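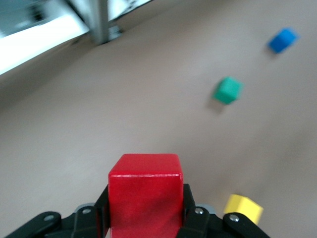 Buyers of small robot grippers are too often asked to judge them by a single number, the rated holding force. That number is easy to print and easy to compare, and it says little about how a gripper behaves once the arm begins to move. Wrist cameras offer a better basis for judgment. When a red cube stays crisp between the fingers while the green and blue cubes farther across the table smear with motion, the reviewer has a steady view of the two places that matter most, the left and right contact faces. A side camera on a stand gives no such view, and most published comparisons still rely on one.

By Chaimae Amrani
8 Jul 2025
Reading time: 2 minutes
Print this article | E-mail this article

The Kosimby laboratory spent the spring comparing two parallel grippers, the Tradura and the Acuña, on the same arm and with the same controller. Each gripper was assigned 271 picks. On the holding test supplied by the makers, the two were nearly equal. On the recorded picks they were not. The Tradura allowed the block to turn slightly in the fingers on 66 occasions, and the Acuña on four. None of those turns ended in a dropped block, and a pass-or-fail score would have recorded every one of them as a success.

It is the position of this column that a turned block should be reported. A part that arrives at the wrong angle may not fit the next fixture, and the cost of that error falls on the customer. The makers reply that test blocks are simple objects and that real parts vary. This is true, and it argues for more careful reporting on simple objects before anyone moves on to difficult ones.

A second objection concerns cost. Reviewing wrist footage takes time, and small laboratories have few hours to spare. Kosimby reviewed 123 clips by hand before its staff agreed on what counted as a turn. That effort should not have to be repeated by every group that buys a gripper. Ciker, which distributes both models, is well placed to publish a shared definition, and it should do so before the new catalog appears in September.

Until then, buyers should ask for the footage as well as the figures. A supplier that has tested its product with a camera at the wrist will have the recordings at hand. One that has not should be asked to run the test again.

Filed under: Opinion, Robotics & Automation, Test Methods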